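Clutter and Its Habits: A Study of One Shared Workroom
Final report, submitted by Romana Malý and Anahera Partington

3. Method

We logged every object left on a shared surface in the workroom at the end of each session. The original plan was to use the Bestley sorting scale, which has five categories. By the second session we had cut it to three, as neither of us could tell "resting" from "parked" and the argument was eating into our hours. In total we made 489 entries, 87 of which were pens, markers, or parts of pens and markers. Vlasta Halás asked us to record caps separately. We did this for one afternoon. 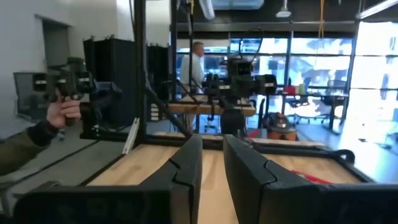

Tabletops turned out to be the easiest surface to study and the hardest to keep honest. People tidy a table when they see two students with a clipboard. They leave the small stuff, though, and the small stuff is where our data lives. A thin red thing lying on pale wood, like the one on the right, went into the log as "pen or similar," a category we are no longer proud of. Tall items leaned against a table's frame gave us more trouble, and we finally filed them under "furniture, undecided."

4. Results

Light-colored tables collected more writing tools than dark ones. We would like to claim this says something about human nature, but Burgi Hofstetter pointed out that pens are also easier to spot on them. We have added her comment to the section on limits, where it takes up most of the page.

Floors did better than expected. Shelves did not.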